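Prevo Two-Arm Sorting Cell
Set-up Guide, Section 4: First Sorting Run
Revised 06/01/2019

Complete Section 3 (Mounting and Cabling) before you start. Both arms must be bolted to the front rail and homed. The brick sorting task is loaded at the factory under the name Majali and needs no changes for a first run.

4.1 Preparing the floor

1. Press the emergency stop and confirm that neither arm responds to the jog keys.
2. Lay the mat flat inside the enclosure and push it up to the back wall. Any printed mat may be used if it is matte.
3. Wipe the mat with a dry cloth. Crumbs and flakes do not stop a run, but they can collect on the finger plates.
4. Check that the cables on the outside of each arm can move freely through a full bend at the elbow.

CAUTION: Do not reach over the front rail while the emergency stop is released. The arms can start from rest without a warning tone.

4.2 Placing the bins

1. Stand the three bins side by side along the back edge of the mat. From left to right, the order is white, dark, yellow.
2. Leave the bins empty for the first run.
3. Open the Bins page and select Teach. Move each gripper over the bins it will serve and press Store.

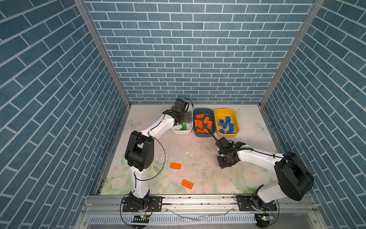
If a bin is moved after teaching, repeat step 3 for that bin only. The stored heights of the other two are kept. Bins taller than 70 mm need the raised approach setting, found on the second tab of the Bins page.

NOTE: Both arms can reach the middle bin. Leave Shared Zone switched on. With it off, the software does not hold one arm back while the other is working there.

4.3 Loading the bricks

1. Tip the bricks onto the open part of the mat between the two arms.
2. Spread them by hand until most lie in a single layer.
3. Move any brick that is touching a bin or the front rail.
4. Clear your hands from the enclosure, release the emergency stop and press Start.

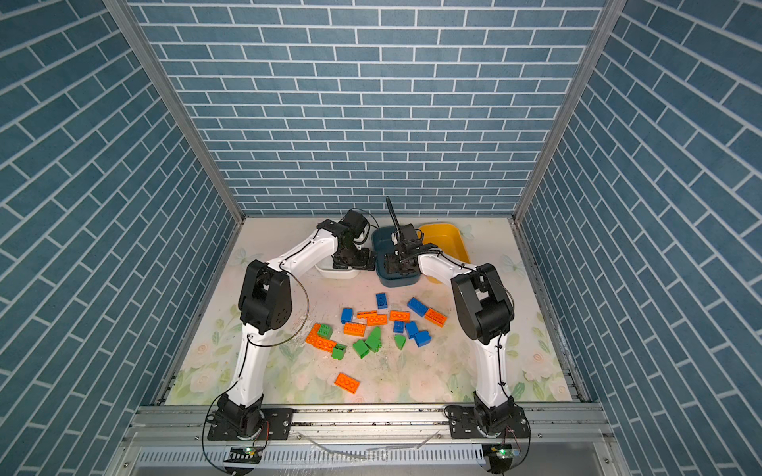 The grip settings are stored by shape, and the standard set covers straight-sided bricks only. Load the extended set from the Shapes page if your mix has other pieces in it. The green sloped pieces among the blue and orange bricks belong to this group, and so does a thin plate like the orange one near the top of the pile. Stacked pieces are handled as one piece unless Separate is selected.

4.4 During the run

A pick is tried three times. After the third miss, the arm leaves the brick and goes on to the next. Skipped bricks are listed on the Results page.

If the run stops with code 21, the two grippers have asked for the same space at the same time. Press Hold, jog the right arm back, and press Resume.

CAUTION: Do not pull a brick out of a closed gripper. Use Open on the hand controller.

4.5 After the run

1. Press the emergency stop.
2. Empty the bins and put them back in the same order.
3. Wipe the finger plates and the front rail.
4. Write the pick count in the service log. Finger plates are due for replacement at 3,000 picks.

Replacement plates and mats are sold by Skoritz, part list B.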